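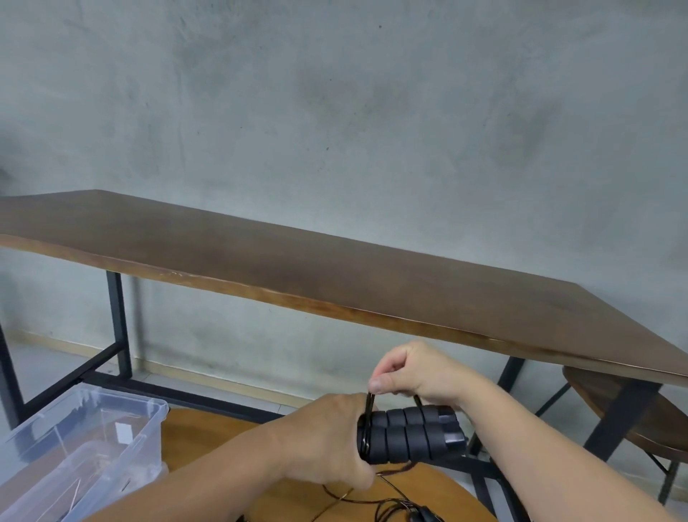
**February 2019 - Nondeo, rope turner, Zasdale workshop**

Goal for the session: get every jump rope we own separated, wrapped and ready for the turner. Goal achieved: some of that.

Background for Elin, who was away when we settled this. Nondeo is two motor posts that face each other and turn a jump rope between them, so that a person can jump without recruiting two bored relatives. Each post has a clamp that grips the rope by its handle. The last run got to 1072 turns before the far clamp let go of its handle and the rope went under the bench. Target is 4000 without anyone touching anything. We are going to need spare ropes, and the spare ropes were all in one box, where they had been getting to know each other.

**Untangling**

Tipped the lot out onto the round table. Tried pulling the longest loop first, which tightened everything else. Mounir's advice by phone was to find an end and follow it, and the ends on a jump rope are the handles, which are also what jams in the loops. What worked in the end:

1. Pick one handle and hold it up clear of the heap.
2. Pinch the cord right where it leaves the handle and work along it a few inches at a time.
3. When it meets a crossing, pass the handle through. Do not pull the cord through, however much quicker it looks.
4. Once both handles of a rope are free, lay them side by side and wrap the spare cord around the pair before putting it down anywhere near the others.

I skipped step 4 on the first rope. It went straight back in.

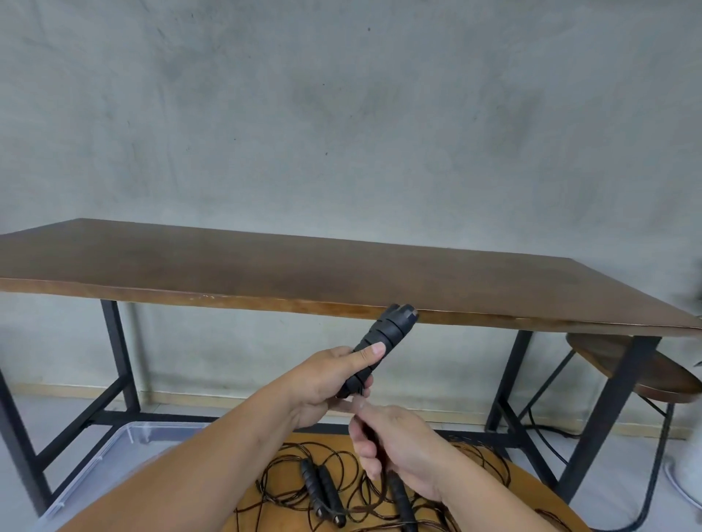
*Steps 1 and 2. Cord pinched just under the handle, plenty still to go.*

Wrapping notes: a few tight turns near one end of the pair hold better than a lot of loose ones spread along it. Tuck the last loop under the turns and leave enough to grab. The ribs on the grips keep the turns from sliding.

**Clamps**

Those same ribs are our problem with the far clamp. The jaws are flat, so they only touch the tops of the ridges, and when the rope speeds up the handle creeps outward one ridge at a time. You can hear it if you stand close, a sort of tick. Fouad had been blaming the motor coupling for that tick since July. I have told him. He took it well and then checked the coupling anyway.

Options:

- Line the jaws with rubber sheet. Cheap, we have some, probably wears out before 4000.
- Print ribbed jaws to match the handles. Proper fix, if the spacing turns out to be the same on every handle. I have not measured that yet and have a bad feeling.
- Ditch the handles and clamp the cord directly. Sushil likes this one. I don't, as the swivel lives in the handle and without it the cord twists up until it kinks.

Going with rubber for the next run and drawing the ribbed jaws in the meantime.

**Software**

Added a 6 second ramp at the start so the rope lifts off the floor before it is asked to go anywhere. The old ramp was 2 seconds and mostly produced a slap. Mohcine wants a countdown beep, which can wait until there is something worth counting down to.

**To do**

- Measure rib spacing on every handle, write it in this book and not on a scrap of tape
- Cut rubber for both posts, even though only the far one slips
- Ask Maurya if the order for printed brackets has shipped
- Find somewhere to hang the finished ropes. The box is not allowed to have them back
- Elin: the emergency stop is on the near post now, left side. Old spot was behind the rope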